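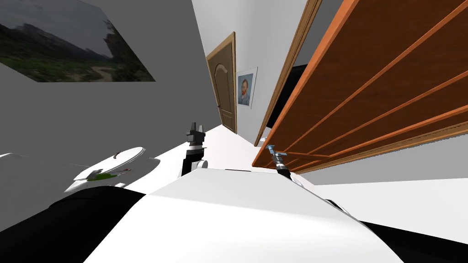
Heradthorpe was the last stop of our week on the coast, and we gave it one night and most of two days. The bus from Ulon takes longer than the timetable says and lets you off at the bottom of the hill, so pack light.

We stayed at the Batista, a guesthouse on the harbor road. Our room was on the third floor, small and clean, with a window that looked over the boats. Breakfast is bread, eggs and a soft white cheese they make up the valley. Coffee is extra.

The main reason to come is the Trikov open day, held each June at the old salt works. Tours leave every half hour and last nearly 167 minutes if you do the full loop - wear proper shoes. Our guide was Viktória Pálfi, who grew up in the town and spoke good English. She took us through the boiling house, the store and the pump room. The store was the best part, though it was cold and I wished I had brought a sweater.

Lunch was fish soup at a stall by the gate. There were six tables and we had to wait for one.

In the afternoon we climbed the 531 steps to the lighthouse. It was closed. The view from the wall beside it is good anyway, and there is a tap for filling bottles. The last bus back leaves from the church, not the harbor.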